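Brilness Two-Arm Teaching Station

The Brilness station is a bench setup for showing a pair of robot arms a task by remote control. An operator moves two hand-held leader arms, the robot arms follow, and the station records the joint positions, gripper openings and camera views together. The recordings can be played back, sorted and exported for training.

It is sold by Ansari in Grenurton, and every unit is assembled and checked there before it ships.

What it is used for

Most of our customers teach handling jobs that are hard to write as fixed programs: cords, bags, soft parts and anything that lies differently each time. The bench at our Nukenden demo room is set up for moving power cables between two open cardboard mailer boxes. The operator has to push the gripper fingers into the pile, close on a cable and pull it free of the others. Plugs catch on loops, and the operator can back off and try a different grip without stopping the recording.

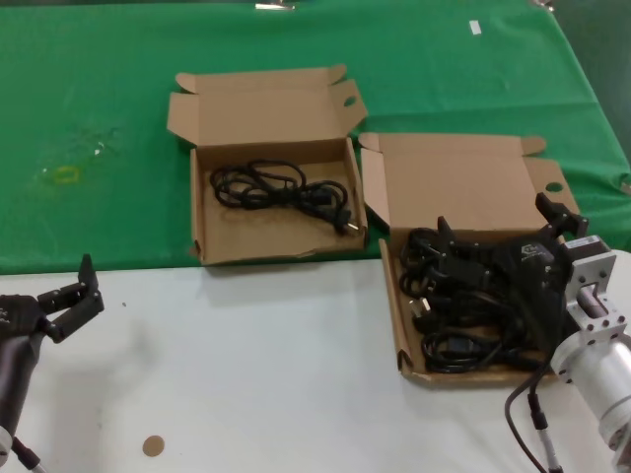
What comes with it

Two follower arms with two-finger grippers
Two leader arms with trigger handles
Head camera and mount
Wrist cameras with brackets
Foot pedal for start, stop and discard
Recording computer with software installed
Cable set and table clamps

The table is not included. Any flat, rigid top will do. A plain cloth clipped over the back part of the table cuts down on glare and keeps light boxes from sliding.

Recording a task

Set out the parts and bring both arms to the ready position. Press the pedal once to start. Work at a steady pace and keep the grippers in view of the head camera as much as you can. Press again to stop. If a take goes wrong, hold the pedal down for two seconds and it is discarded.

Both arms are recorded even when only one is working. For a one-arm job, park the other arm off to the side with its gripper open and leave its leader arm in the cradle.

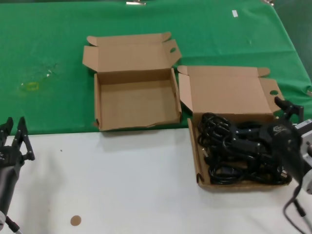
Change the starting layout between takes. Move the boxes a little, turn them, and stir the cables so the same plug is not always on top. Henryk Tomaszewski, who runs operator training at Nukenden, has new operators reset the table themselves, and he asks them to keep the first day's takes apart from the rest.

Storage and export

The internal drive holds 3,000 short takes at the default camera settings. Takes can be tagged by task, operator and result. Export is by network or removable drive.

Ordering

Delivery takes 14 working days from a confirmed order. Setup at your site and a day of operator training can be added. Spare gripper fingers, brackets and pedals are kept in stock at Grenurton.

Page updated Sep 6, 2019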